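Talpur to lead new tumbling squad at Sembridge
June 2025
By the sports desk

Former Level 10 gymnast Amna Talpur has been named head coach of a new trampoline and tumbling squad at Sembridge Gymnastics in Ellwood. The squad will start training after the summer break and will enter its first meet in November.

Talpur, who grew up in Ellwood, trained at Sembridge for 12 years before going away to college. She came back to the gym last fall as an assistant with the women's optional team and has been teaching two beginner tumbling classes on the side. Both classes filled quickly and have had a waiting list since the winter session.

"The kids on that list weren't going to get a spot on beam or bars, and a lot of them didn't want one," Talpur said. "They want to run and flip. I was the same way at that age, except we didn't have a squad for it."

The squad will have room for 18 athletes in its first season. Tryouts are open to children already enrolled at Sembridge and to those from other gyms. No competition experience is required, but athletes should be able to do a round-off and a back handspring on a sprung floor without a spot. 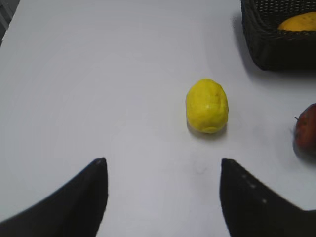

Rod floor and double mini

The gym has not had a full-length tumbling strip since its old one was taken up when the vault runway was moved. A used rod floor has been bought from a club in the next county and will be laid along the north wall, where the recreational bars are now. Those bars will move to the preschool side.

The club also needs a double mini-trampoline and landing mats. It has raised $3,000 toward them so far through a cartwheel-a-thon and the concession stand at the spring home meet. Prerneo, the Ellwood sporting goods store, has agreed to sell the mats to the club at cost.

Sembridge will rent a double mini for the first season if the full amount is not in hand by the time practice starts. The rental would come out of the equipment budget and would not be added to family fees.

Ceiling height was checked in the spring. The north side of the building is high enough for tumbling and double mini, but it falls short for the full-size trampoline. Squad members who want to compete on trampoline will have to wait, and the gym has no plans to add it next year.

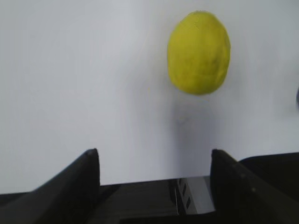 Yellow and shaped like a lemon, on a white tabletop.

Practice times and fees

Practices will be held two evenings a week, with an extra Saturday morning session in the month before each meet. Younger athletes will train from 4:30 to 6:00 and older ones from 6:00 to 8:00. Siblings in different groups may use the homework room while they wait.

Monthly fees will be the same as for the compulsory team. Meet entry, the leotard or singlet, and membership are billed separately. Families who already have a child on one of the Sembridge teams will get the usual second-child discount, and the gym says the discount will carry across programs.

The optional team's schedule will change slightly to make room. Its floor rotation will move to the first hour of practice so that the two groups are not using the corner mats at the same time. Parents of optional gymnasts were told of the change at a meeting last month. Several asked if Talpur would still be available for floor choreography, and she said she would keep working with the team through the end of its season. 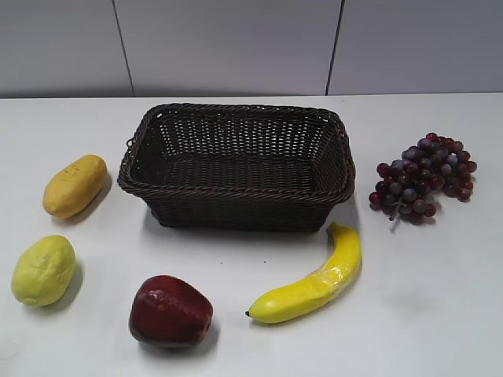 She will give up the beginner classes, however. Another member of the coaching staff will take them over once the summer session ends, and children who are signed up now will keep their places and times.

Talpur won the state floor title twice as a Sembridge gymnast and qualified for regionals in each of her last three seasons. An ankle injury kept her out for most of her first year of college. She came back as a floor specialist and competed in nearly every meet of her final two seasons. She said that stretch, when floor was the only event she trained, changed the way she thought about tumbling.

"I'd spent years splitting practice four ways," she said. "When it was just one thing, I had time to fix stuff I'd been doing wrong since I was little. My round-off was a mess. I'd been getting away with it."

Her plan for the squad leans on that. Most of the first month will go to run, hurdle and round-off, with very little twisting. Athletes will keep a notebook of their passes, and nobody will compete a pass in November that has not been done on the rod floor ten times in practice. 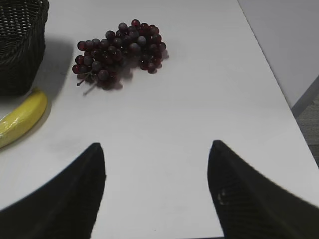 Page last changed: November, 9:40 a.m.

First meet

The squad's first competition will be the Plerura Open, a one-day meet that draws clubs from across the region. Sembridge expects to enter most of the squad in tumbling and a smaller group in double mini. Two more meets are planned after the new year, followed by the state championships for those who qualify.

The drive to Plerura takes about two hours. Families will make their own way there, and a list for sharing rides will go up by the front desk a few weeks ahead.

Tryouts will run over two afternoons at the gym in Ellwood. Athletes should arrive 5 minutes early with their hair tied back and a water bottle. Each group will warm up together, then show a basic pass and a stronger one of the athlete's choice. Parents may watch from the upstairs viewing area. Results will be sent by email within the week, and athletes who are not placed will be offered a spot in a tumbling class.

Registration forms are available at the Sembridge front desk during class hours. A parent or guardian must sign the form before an athlete can take part.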